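Trerley Institute of Textile Studies
Care and Maintenance of Household Textiles
Unit 4: Insulated and Quilted Goods
Course handout

Purpose of this unit

This unit covers the care of goods that hold warmth by trapping air. These include padded jackets, comforters, quilted vests and sleeping bags. Students should have completed the reading on fiber types in Unit 3 before the Tuesday session, as the terms introduced there are used without further definition.

4.1 How insulation works

Still air is a poor conductor of heat. A padded article consists of an outer shell, a filling and a lining, and the filling divides the space between the two cloth layers into a large number of small pockets. The thickness that the filling gives to the article is called loft. When loft is lost, warmth is lost with it, even where the weight of the filling has not changed.

Stitching holds the filling in place. Without it, the filling would move to the lowest point under its own weight. Each line of stitching also creates a thin place where the two cloth layers meet, and heat passes more easily there. Makers therefore choose between wide sections, which are warmer but allow more movement, and narrow sections, which are more stable.
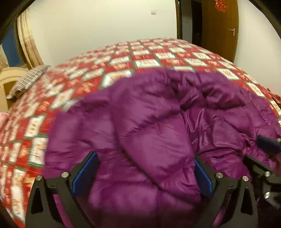 Why does a padded jacket feel less warm after several years of use?

The filling has usually been compressed, soiled or both. Body oils cause fine fibers and down clusters to stick together, and the pockets of air between them become fewer. A correct wash followed by thorough drying often restores a good part of the loft. Filling that has broken down cannot be restored by washing, and the article should then be refilled or retired.

4.2 Types of filling

Down is the soft undercoat of ducks and geese. It offers high loft for its weight and compresses well. It performs poorly when wet and dries slowly.

Polyester fiberfill is made of fine crimped fibers. It keeps more of its loft when damp, dries quickly and costs less. It tends to flatten sooner under repeated compression.

Wool batting is heavier than either of the above. It absorbs moisture without feeling wet and resists odor. Untreated wool may felt if it is agitated in warm water.

Cotton batting is found mainly in bed quilts. It is flat and dense, and it may shift if the lines of quilting are set too far apart.

4.3 Washing

Read the care label first. Where the label conflicts with this handout, the label governs.

Close all zippers and empty all pockets. Repair open seams before washing, as a small opening can release a large amount of filling. Use a front-loading machine, a gentle cycle and water no warmer than 30 degrees Celsius. Measure the detergent carefully and run a second rinse. Fabric softener coats the fibers and should be left out.

A soaked article is heavy. Lift it from below with both hands. Lifting by one corner or by the collar places the full weight on a few stitches and may tear the inner walls.

4.4 Drying

Dry on low heat, and stop the machine every 30 minutes to break up clumps by hand. Drying is complete when the thickest sections show no lumps when pressed between the fingers. Damp filling that is put away will develop mildew - often before any odor can be noticed from the outside.

Students will compare two drying methods in the practical session, using sample squares from the Flerkell set. Record the thickness of each square before washing, directly after spinning and when fully dry.
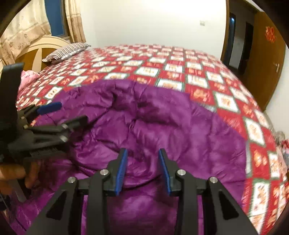 Air drying is acceptable for synthetic fillings if the article can be laid flat with air moving on both sides. It should be turned several times a day. Direct sun fades many dyes and weakens nylon, so a shaded and well-ventilated room is preferred.

4.5 Storage

Store padded goods clean, dry and uncompressed. A cotton bag of generous size is suitable. Vacuum bags save space but should be used for short periods only, such as a move. The Górecki storage table, issued with Unit 2, gives shelf spacing for each class of goods.

4.6 Assignment

Choose one padded article from your own household. Write up to 32 lines covering its filling, its stitching pattern, the instructions on its label and the care it should receive over one year. Submit the work at the Ultetstead campus office before the first session in January. Late work will be accepted only by prior arrangement with the department.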